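Section 3: Setting Up Your First Constituent Petition in Prodari

Last revised 04/06/2022

Welcome back! If you have worked through the first two sections, your group already has an account, a home page and at least one person with organizer rights. Now we get to the part most people signed up for, which is putting a petition in front of your neighbors and getting it safely into the hands of the people who represent them. Set aside a quiet evening for it if you can, and have the wording of your petition ready in a separate file. (We have all lost a good paragraph by typing it straight into a web form.)

Before you start

You will need the full name of the office or council you are writing to, the closing date you have in mind, and a short title. Titles can run to 200 characters, but please don't feel you have to use them all. "Keep the Zarnano ferry running on winter evenings" says plenty.

Creating the petition

1. Sign in and open the Campaigns tab. Choose New, then Petition.

2. Type your title. Read it out loud once. If you run out of breath, trim it.

3. Under Addressed To, begin typing the name of the office. Prodari will offer matches from its list. If yours is missing, click Add Office and fill in the mailing address by hand. Smaller town councils are often missing, and that's perfectly fine.

4. Paste in your text. Formatting from a word processor doesn't always survive the trip, so look over your paragraph breaks and any dashes or quotation marks.

5. Choose who may sign. Residents Only asks each signer for a ZIP code and checks it against your district. Open lets anyone sign and sorts the out-of-district names onto a separate page.

Note: You can move from Open to Residents Only later on, but names already collected will stay where they are. The Monavitz tenants' group made this switch halfway through a rent campaign and ended up with two lists to explain at the hearing, so it is worth a few minutes' talk among yourselves first.
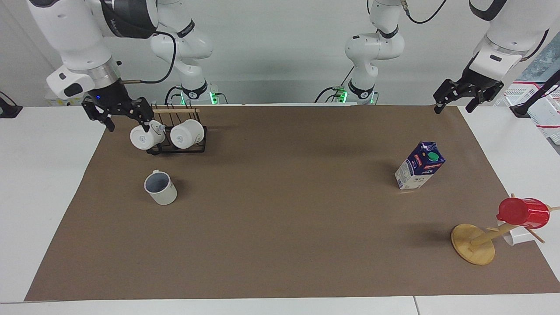

6. Set the closing date. We suggest leaving at least 11 days between closing and the meeting where you plan to present, so there is time to look over the names and print everything without a late-night scramble.

7. Click Preview. Send the preview link to a friend who hasn't been part of the drafting and ask them to tell you, in their own words, what you are asking for. If their answer surprises you, go back to step 4.

8. When you are happy, click Publish. Your petition will be live within a few minutes.

Caution: Once the first signature comes in, the text of the petition is locked. People signed the words they saw, and a council clerk may well throw out a petition that was changed afterward. If you find a serious mistake, close the petition and start a fresh one.

Adding paper signatures

Plenty of folks would still rather sign with a pen, and a clipboard at the farmers' market does wonders! Choose Print Sheets from the petition's menu. Each sheet has room for 40 names and carries the full text at the top. Please don't cover or cut off that text, even to save paper.

To enter the sheets afterward, open Signatures, then Add From Paper, and type the names just as they were written. Leave a line marked Unreadable when you can't make it out. Guessing at a name can cause trouble for the whole sheet. Keep the originals in a folder until the office has given you its answer in writing.

If your group uses the older Puma theme, Print Sheets sits under the Tools menu instead. It will move over to the petition's menu with the May update.

Section 4 covers delivering the petition and asking for time on the agenda.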